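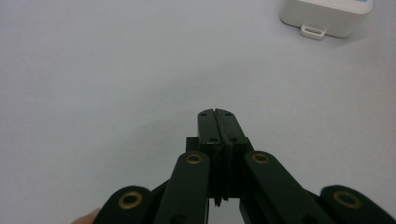 flumano_sul
Pra quem já fez: quanto tempo antes compensa comprar o trem pra Emden em dezembro?
Uns 60 dias antes, que é quando aparece a tarifa promocional.

marisol_pt
Depende. Comprei na véspera e paguei quase o mesmo - mas era dia útil

oda.viaja
discordo, na véspera é loteria. Meu irmão pagou o dobro ano pasado

marisol_pt
feriado, né? aí não vale comparar

flumano_sul
Vou com 2 malas grandes, tem onde por?

oda.viaja
tem, no fim do vagão. Chega cedo - enche rapido

sustby
Reserva assento tb. Fui em pé um trecho inteiro, nunca mais

flumano_sul
blz, vou reservar. valeu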